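Packing for Thirteen Days With One Bag

Wednesday, February 25, 2026

I leave for Neltberg in a little over a week, and for the first time I am not checking a suitcase. Last year the airline sent mine to the wrong city and I spent the first two days of the trip in the clothes I flew in. The suitcase showed up at the hotel on the third day with a broken wheel. I decided then that I was done with it.

The plan is 13 days with one backpack. Five nights in Neltberg, then the train down the coast to Trikville, where I have a room over a bakery for the rest of it. The place in Trikville has a washing machine. The one in Neltberg has a sink and a radiator, which will do for socks.

I did a trial pack on Sunday and weighed the bag on the bathroom scale. It came to 18 pounds, which was more than I wanted. I took out the second pair of jeans, the hardcover and the rain pants. I put the rain pants back in after I looked up the March weather. The book stayed out. I can buy a paperback at the station if I run out of things to read.

Shoes are the hard part. I have walked in the same brown pair for three years and they are fine in dry weather. They are not fine in slush. I went to Hollis over the weekend to look at boots and tried on four pairs, and all of them pinched at the little toe. So I am bringing the brown pair and a can of waterproofing spray — I'll use the spray here before I go and leave the can at home.

For the bag itself I bought the Plirnari, the smaller one. It opens flat like a suitcase, and the straps tuck away behind a flap. The zipper on the front pocket sticks a little at the corner. Otherwise I have no complaints so far, but I have only carried it up and down the stairs.

I used to roll everything. I have gone back to folding because rolled shirts came out with creases running the wrong way, and I don't want to iron on a trip. I lay each shirt out on the bed, turn the sleeves in, fold the sides to the middle and then fold it up from the bottom. T-shirts go in last so they sit on top.

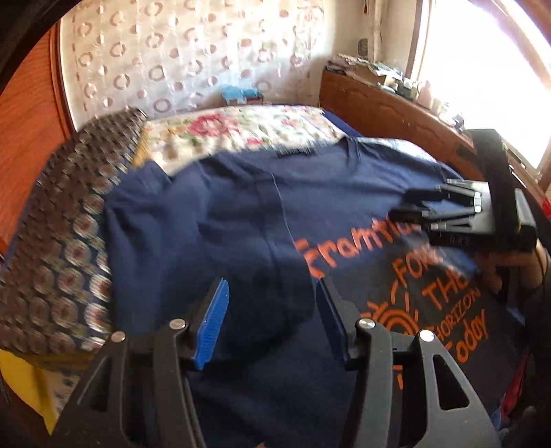

Navy T-shirt on the bed.

Total for shirts is seven, counting the one I'll wear on the plane. I may drop one of the long-sleeved ones. Two sweaters, one heavy and one thin. The heavy one goes on me for the flight, even though I'll be too warm in the airport.

Still to do: get travel-size toothpaste, find the plug adapter, print the train tickets. The train gives you 30 minutes between connections if it runs on time, and I'd like to have paper in my hand in case my phone dies — it is an old phone and the battery drops fast in the cold.

I'll weigh the bag again next week.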